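Belmiro Bragança has repaired accordions for 18 years, most of them in the same two rooms above a tile shop. He had one open on the bench when I arrived on Sunday morning, a Skomitz with a red body and a cracked keyboard, and he kept working on it for most of our talk.

He learned the trade from Heriberto Zepeda, who played dances and fixed his own instruments because there was no one else to do it.

"Heriberto didn't teach, exactly," Bragança says. "He'd hand me a reed block and go make coffee. If I'd wrecked it by the time he came back, he'd tell me what I'd done. Then he'd hand me another one."

Most of the work is reeds and leathers. The leathers are small flaps that stop air passing through the reed that isn't meant to sound. They curl with age, and a curled leather makes a note slow or buzzy. Owners usually blame the tuning.

"People come in and say it's out of tune, and sometimes it is," he says. "But I'll change the leathers first. Half the time they take it home happy and I never touch a file."

He charges 65 dollars to look at an instrument, and takes that off the bill if the owner goes ahead. He started doing it after a winter when he opened up accordion after accordion and was told each time to close it again.
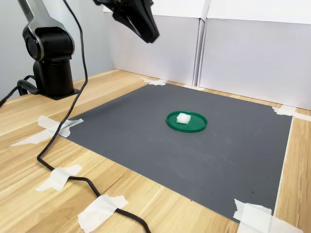
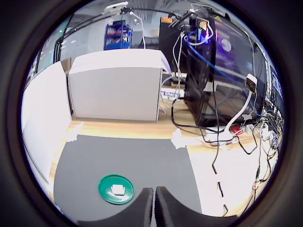
The wax is the part he is fussiest about. It holds the reed plates to the blocks, and he mixes beeswax and rosin himself on a hot plate by the window. Too much rosin and it goes brittle in the cold. Too little and the plates can slide if the case is left in a car in December, when he goes back to see family in Adelaide.

"I had one come in from there with the whole bass side in a heap," he says. "Nicanor Carrillo's. He'd parked in the sun to buy fish. It took me 16 days and I didn't charge him properly for it."

I asked whether there was still enough work. He said there was more than before, mainly from younger players who have been given a grandparent's instrument. Many aren't worth the cost of a full repair, and he tells them so. A few go ahead anyway.

"That's their business," he says. "If it was your nan's, you're not adding it up the same way."

He doesn't have an apprentice. Uriel Ibarra came in on Saturdays for over a year and was good with bellows, but moved away for a job. They still talk on the phone — mostly about glue.

The Skomitz was due back the following week. He pressed one key, listened, and took the block out again.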